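Journal › Television and Audience Studies › Articles

Abstract | Full text | References | Cited by

4. Do viewers really reward the "issue episode"?

Trade writing on family sitcoms tends to treat the issue episode as a safe bet. A show that has coasted on bickering and birthday parties stops for half an hour to deal with a layoff or a death, and the audience is said to respond with loyalty. We had trouble finding the evidence. Most of the claims lead back to Pillai, a ratings digest that counts social media mentions in the first day after broadcast. Mentions are cheap. A viewer who hates an episode posts as often as one who loves it, and the digest makes no attempt to tell them apart.

We went back to the viewing diaries collected for the Kirkness panel. The panel had 402 households, each asked to log what was watched, who was in the room, and whether the set stayed on to the end. From these we took 1,902 entries for two sitcoms, Molside and Esel, which ran in the same hour on rival channels. Of the 59 episodes covered, 29 were coded as issue episodes by two readers working apart. Their disagreements were settled by Intan Manurung, who had not seen the diary data.

The coding deserves some suspicion. An episode of Molside in which the grandfather loses his driver's license was marked as an issue episode, yet most of its running time goes to a subplot with a stolen grill. Esel is worse, as nearly every story in its second season brushes against money trouble and then drops it. A stricter rule would have left us with too few cases to say anything.

Figure 4.

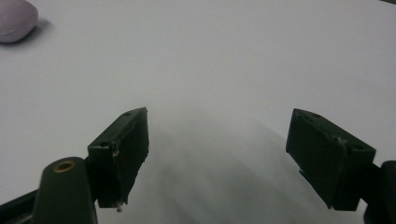

With those limits in mind, the diaries give little support to the loyalty story. Households that watched an issue episode to the end were no more likely to return the following week than households that finished an ordinary one. What did seem to matter was who else was in the room. Entries listing a parent and at least one child showed steadier viewing for both shows, whatever the plot was doing. We are wary of reading much into this, given that families who watch together may simply have fixed habits, and the diary form has no space for asking why a set was left on.

It could be argued that the effect builds slowly and would only show over a full season. We can't rule that out. The Kirkness diaries stop in May, before either show had aired its finale, and the people who make this argument have yet to say how long we should wait.

Related articles
Laugh tracks and the single-camera sitcom
Who fills in the diary? Bias in household viewing panels
The bottle episode as a budget tool
Counting mentions: a critique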